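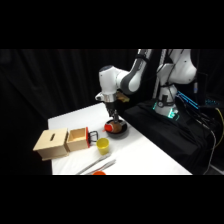 Zivo put a robot arm on the returns bench at Brimport in October, and the word we kept hearing was "relief". Relief from the dull jobs, said Annag Paterson, who manages the site. I've worked there for 19 years and I'd like to know who felt it.

Senga Rankin used to sort returns and chat while she did it. Now she sets things out for the arm, waits, and steps in when it stops. She says the waiting tires her more than the sorting did.

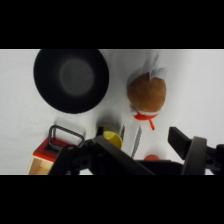 Returns are awkward work, and the people selling these machines talk as if they were all one shape. Put a frying pan, a yellow cup and a plush toy with a ribbon round it on the same table and each wants a different grip. Senga's hands knew that already. Her pay slip has never shown it, and Zivo's invoice does.

Perhaps the arm will get quicker. I still want to see in writing what happens to the eight of us on that bench when it does. Ms Paterson has promised a meeting. She hasn't given us a date.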